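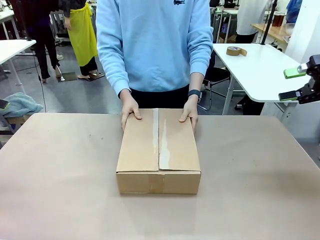

用收纳筐打包：寄一箱零碎东西，到那边提出来就能用

先交代一下，我不是专业搞物流的，就是搬家搬得多、寄东西寄得多，踩的坑也多。最近有好几个读者在后台问我，抽屉里那堆小东西到底怎么装箱才不会到了以后变成一锅粥。我一般就一个办法：先装筐，再装箱。今天把它从头到尾写一遍，啰嗦的地方大家跳着看。

要准备的东西

瓦楞纸箱一个，五层的最好，三层的装轻东西也行。
塑料收纳筐一个，带孔的那种，两侧要能抓得住。
透明封箱胶带一卷。
拉链袋或者布包一两个，装线和小配件。
旧报纸、牛皮纸、旧T恤都可以，用来塞缝。
记号笔、剪刀。

桌面我习惯先铺一层牛皮纸，胶带粘上去了撕掉就行，不伤桌子，划一刀也不心疼。懒得铺的话在地上弄也可以，就是腰受不了（我试过，寄完三箱第二天起不来床）。

第一步：先拿筐去比箱子

很多人是反过来的，先把筐装满了，再满屋子找箱子，结果找到的不是大一圈就是差一点点塞不进去。空筐先放进空箱子里试一下：四周能伸得进手指，上沿比箱口低一截，这就是合适的。

我常用的是Uvo的白色小号筐，配Prevside的中号箱，箱子一次买2个，多出来那个压扁了塞衣柜后面。Verstraete的箱子也用过，纸板更硬，但折线压得太深，翻盖来回掰几次就软塌塌的，我个人不太喜欢。你们手边有什么就用什么，千万别为了寄一次东西专门下单。

第二步：箱底先封好

别笑，真有人忘！我就忘过，端起来走了两步，东西从底下全漏出来，还砸了脚。箱底中缝贴一道，两头要翻上侧面，至少一个巴掌长。东西重就再横着加两道，贴成“工”字。

贴完翻过来用手掌往下压一压，听到胶带嘎吱嘎吱响没关系，看到缝张开了就得补。

第三步：往筐里放东西

软的、扁的放下面，带屏幕的、怕磕的竖着放，屏幕朝着软的那一面。线一定要单独收进袋子里，拉链拉好。我以前嫌麻烦，一根充电线直接扔进去，到了那边它把耳机、钥匙扣、一管护手霜缠成一坨，解了半个晚上。

小电器能取电池的先取出来，电池怎么寄、能不能寄，问一下你用的快递，各家规定不一样，别听我的。

筐里别堆得冒尖，手从上面平平地抹过去，碰不到东西就对了。要是碰到了，老老实实拿一件出来。每次我都想着“再塞一个应该没事”，每次都有事……

第四步：连筐一起放进箱子

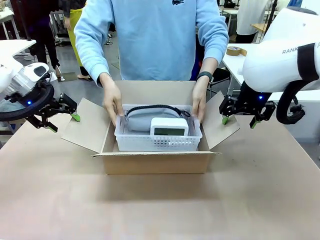 上海，2018年11月23日

写到这一步正好是星期五，外面下雨，快递小哥说要晚点来，那我就慢慢写。

放筐之前把箱子的翻盖全部往外掰开，掰到它自己不弹回来为止。两只手抓住筐的两侧，直着往下放，放到底再松手。不要斜着塞，斜着塞的时候筐里的东西会往一头滑，前面白摆了。带孔的筐有个好处，手指头能扣住一点，不那么容易打滑。

包带、绳子这类东西容易搭在筐沿外面，记得顺手收进来，不然合盖的时候会夹住，中间鼓一道，胶带怎么贴都贴不平。

取的时候也是一样的，翻盖打开，抓两侧，往上提。这就是我喜欢筐的地方：收件的人不用把手伸进箱子里一件一件掏，整个端出来往架子上一放，拆箱就算拆完了。我妈现在收我的包裹已经养成习惯了，东西拿走，筐留下，上次去她家，阳台上种葱的全是我的筐。

第五步：塞缝

筐和箱壁之间的空隙用纸团塞住，四个边都要塞，只塞一边的话筐会往另一边跑。纸团捏得松一点，捏太死了反而不顶用。塞好以后抱起箱子轻轻晃两下，听声音，咣当咣当的就再加，闷闷的就可以了。

筐上面也盖一层，旧T恤最好，叠平了铺上去。

第六步：合盖、贴胶带

先合短的两片，再合长的两片，中间的缝对齐。一只手压住盖子，另一只手拉胶带，从箱子侧面起头，沿着中缝一路拉到对面，再往下翻一段。一个人弄的话胶带老是歪，我的做法是先剪一小段，横着跨在缝上把两片盖子固定住，手就腾出来了，然后再慢慢贴长的。

胶带起皱了怎么办？小皱不用管，用指甲刮一刮。翘起来的那种要管，翘边一蹭就越翘越大，最好撕掉重贴。撕的时候慢一点，太快会带下来一层纸皮，那个位置再贴就不牢了。

贴完两只手按在箱盖上往下压一压，盖子不往下陷，说明里面填得够。陷下去一大块的，拆开，回到第五步，对不起。

第七步：写字

箱盖写一遍，侧面再写一遍，因为箱子一摞起来就只看得见侧面了。我会写里面是什么，还会写一句“内有筐，请整个提出”，不写的话总有人从筐里往外掏，掏得我心累。

有人问我为什么不直接用那种带盖的整理箱寄。试过，Nutcombe的那款，自己开车搬家挺好用的，寄快递就算了，盖子的卡扣一颠就松，还得满身缠胶带，最后撕得全是胶印。

留言里问得多的几个问题

筐能不能叠两层？矮的可以，中间垫一块硬纸板，重的放下面那个。

易碎的杯子能不能也这么装？每个单独裹厚，竖着放，筐底垫衣服。我自己寄过马克杯，没碎过，高脚杯没敢试。

不想把筐送出去怎么办？那就用厚一点的布袋代替，也能提，就是没有硬边，怕压的东西别放。

胶带切口找不到头的，用完以后把头折一小截，下次就不用拿指甲抠一圈了。

二月份我还要搬一次，到时候把厨房那一堆瓶瓶罐罐的装法也写出来，油瓶子那个我还没想好怎么弄，有经验的来教教我。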